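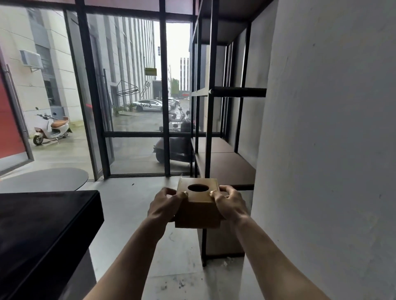 Brallow nous demande, dans son retour sur le dernier point d'étape, si une machine saura bientôt ranger une boutique toute seule. Toute seule, non, pas encore ! Mais le trimestre a été très bon et nous avons hâte de vous montrer la suite.

Projet Latgate, point d'avancement au 2024-03-28

Nous disposons maintenant de 192 séquences de petits gestes de commerce : prendre une boîte en bois à deux mains, la tourner, la reposer sur une étagère. L'objectif reste de 700 d'ici septembre.

Sur le banc de Gillorbridge, le bras réussit 2 rangements sur 3 quand l'objet est rigide et l'étagère dégagée (c'est mieux que prévu, et l'équipe est ravie). Les sacs souples, les torchons et tout ce qui se déforme lui échappent encore. Essuyer un comptoir marche bien, débarrasser une table beaucoup moins.

Prochaine étape : 100 essais en conditions réelles chez Mac Giolla, après la fermeture. Le budget est tenu, la deuxième tranche peut être versée comme convenu.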